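Section 4: Recording demonstrations on the Barnthorpe kitchen table

Read Section 3 first. If the arm isn't homed, nothing below will go the way you'd like, and the Koner logger will record all of it faithfully.

4.1 Laying out the props

1. Put the toaster oven on the right side of the table, clear of the arm's path.
2. Lay the ketchup on the plate at the top. On its side, please. Standing it up makes a different task, and that one is in Section 6.
3. Spread the toy food and the green dishes wherever you fancy. A real kitchen is a mess, and Tetero should learn that early.
4. Check the oven's red light before you start. 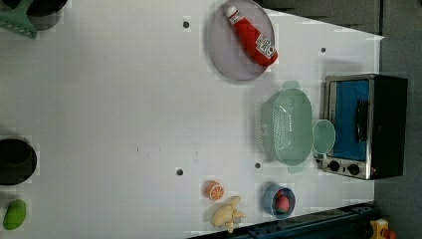 Resist the urge to line things up. Godfrey Were once recorded 30 runs with everything squared to the table edge, and the resulting model was lost the moment the orange moved a thumb's width.

4.2 Recording a run

5. Press Start on the logger and wait for the beep.
6. Guide the arm in over the first object. Go slowly. You are the teacher here, so any bad habit you have will be learned with great enthusiasm.
7. Pause above the object for 2 seconds before closing the gripper.

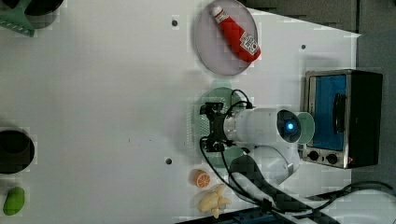 8. Finish the move, open the gripper, and back off the way you came.
9. Press Stop. Choose Keep or Bin. If you dithered over the choice, choose Bin.

Note: A fumble that you recovered from is worth keeping. Tag it "recovered" so that Nzioka can sort it later.

Caution: Keep your hands off the table between the beep and Stop. The arm doesn't know you're there and has no manners.

4.3 Changing the layout

10. After each batch of 30 runs, move at least three props. Turn a dish over or lay a cup down if you're feeling bold.
11. Give the new layout its own number in the log. "Same as before but different" is not a number.

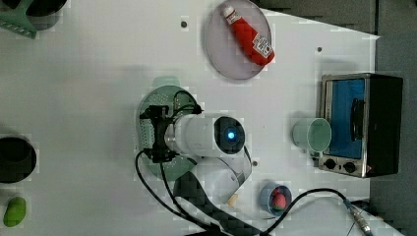
12. Look over the cables before every batch. They should have enough slack to follow the wrist through its whole reach without snagging a dish on the way.

Caution: If a cable catches, press the red stop button first and swear second.

4.4 How many is enough

A full set is 580 kept runs. Training will start with 303, and the software will cheerfully tell you it's ready. It is being optimistic. Binned runs don't count toward either figure, no matter how long they took you.

For uploading, see Section 5. Leave the logger plugged in overnight.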